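Home | News | Academics | Student Life | Program Diary | Calendar | Contact

Program Diary: Career and Technical Education, Sudwood High School

February, third week

The week was given over almost entirely to the water treatment unit, and this entry records what was done, what was postponed, and what remains to be settled before the spring term begins.

Ms. Hanan Srour's Environmental Technology class left the main entrance at 7:40 in the morning for the Borkholm Water Treatment Plant. The group numbered 46 students, traveling in two buses, and all signed permission forms had been received by the office the afternoon before. The first bus departed on schedule. The second waited for a replacement driver and reached the plant while the first group was already putting on hard hats. The plant staff were gracious about the delay and shortened the opening talk so that both groups could finish at the same hour.

Ms. Gunvor Fjeld, operations supervisor at Borkholm, met the students in the visitor room and explained how water moves from the reservoir intake to the distribution main. She asked them to keep one question in mind during the walk: where would a problem be noticed first? Several students wrote this at the top of their worksheets, and it proved useful in the discussion that followed on the bus.

The walk began at the intake screens and continued to the mixing basins, where a coagulant is added so that fine particles will gather and settle. Students were permitted to stand on the upper walkway above the settling basins in small groups. The filter gallery came next. It is a narrow space and a loud one, and most of the explanation had to be repeated in the corridor afterward. Ms. Fjeld described how a filter is taken out of service and washed by reversing the flow. One of the filters was due for washing that morning, and the class was able to watch the start of the process through the gallery window.

The laboratory portion was, by the students' own account, the best part of the visit. Each pair was given a sample of raw water and a sample of finished water and was asked to measure turbidity and free chlorine, using the same forms the plant technicians use. Two pairs recorded their readings in the wrong columns and were asked to repeat the work. Both did so without complaint. Ms. Srour has asked that the corrected forms be kept with the originals in the unit folder, as the department would like to use them when the topic of record keeping is taught next year.

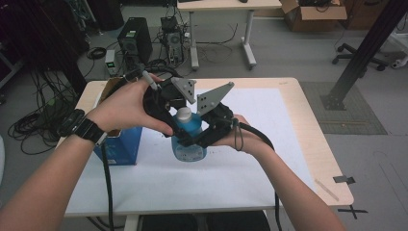 Lunch was taken in the visitor room. The cafeteria had supplied bagged lunches, and the count was correct, although the vegetarian meals had not been marked and had to be sorted out by opening each bag. The office has been asked to use colored labels on future trips.

In the afternoon, Mr. Raed Zein spoke to the class about the work of a certified operator. He explained the levels of certification, the hours of training expected at each level, and the rotation of day and night shifts. He spoke plainly about the night shifts, which he said were the part of the work he had found hardest in his early years. Students asked about pay, about the mathematics required, and about what happens during a power failure. The last of these took up most of the remaining time. Mr. Zein sketched the arrangement of the backup generators on the whiteboard, and one student copied it with enough care that Ms. Srour has posted it outside Room 3131.

The buses returned before final dismissal. No injuries or lost items were reported, apart from one jacket left on the second bus, which is now at the front desk.

The following morning was used for discussion and written work. Students were asked to draw the path of the water from memory and then to compare their drawings with the diagram in the plant handout. Most had placed the chlorine contact basin ahead of the filters, and Ms. Srour spent part of the period on the reasons for the order of treatment. The drawings were returned ungraded. The written reflection, one page in length, will be graded and is due at the end of next week.

I sat in on the second class period and was pleased with the level of talk. One group argued at some length about whether the plant's customers should be told each time a filter is washed. Another wished to know why the finished water is tested so often if the readings so rarely change. These are good questions, and Ms. Srour let them run on longer than the lesson plan allowed – a decision I support, although it did mean that the review of unit conversions has been moved to next week.

Ms. Toshiko Chiba of the mathematics department has agreed to take that review. She will work through flow rates and dosage with both sections, using figures from the students' own forms where possible. She has requested that students bring a calculator that is not on a telephone. Families who need to borrow one may write to the office.

A few other matters from the week are noted here for the record.

The exchange of letters with our partner school in Pikine continues. A second packet arrived from the students there, with descriptions of how water is stored and used in their homes and at their school. Ms. Tala Chidiac, who teaches French, has divided the letters among her third-year students for translation. The English versions will be read in Ms. Srour's class, and replies will be written in French with help from the same students. Ms. Chidiac reports that the technical words have given some trouble. The students have started a shared word list, and "settling basin" was argued over for most of a period.

A video call with a second school, in Abu Hammour, was planned for this week and did not take place. The difference in hours left a very short time when both classes could be present, and that time fell during our fire drill. The drill could not be moved. A new time has been proposed for early in the morning, before first period, and attendance will be voluntary. We are waiting for a reply.

The department also met to review transportation costs. Two buses were needed for a group of this size, and the amount set aside for the year was planned with one bus per trip in mind. The visit to the river monitoring station later in the spring is still on the calendar. It may be necessary to send the two sections on separate mornings, each with one bus, which would not lower the cost but would make supervision at the riverbank a good deal easier. I have asked for written quotations for both arrangements and will enter the result here when it is known.

Safety glasses remain a concern. A number of pairs came back from the plant scratched, and some of these were scratched before they left. The storage cabinet in the laboratory has no dividers, and the glasses are piled on top of one another at the end of each class. Ms. Srour has found a rack that would fit the lower shelf, and the purchase request was signed this week.

Students who were absent from the trip will complete the same worksheet with the plant handout and a set of readings supplied by Ms. Srour. They should see her before school or during the study period. They are not required to write the reflection but may do so for credit.

Thank-you letters to the Borkholm staff were drafted in class and are being copied out in final form. Several of the drafts were very good. One asked whether the plant accepts summer helpers, and I have passed that question along to Ms. Fjeld, who replied the same afternoon that applicants must be 18 but that job shadowing can be arranged for younger students, one at a time, with a parent's signature. The shadowing form will be available in the main office once the district has approved the wording.

Next week: unit conversions with Ms. Chiba, reflections due, replies to Pikine begun.

3 comments | 12 shares

Contact the Main Office | © Sudwood High School | Back to top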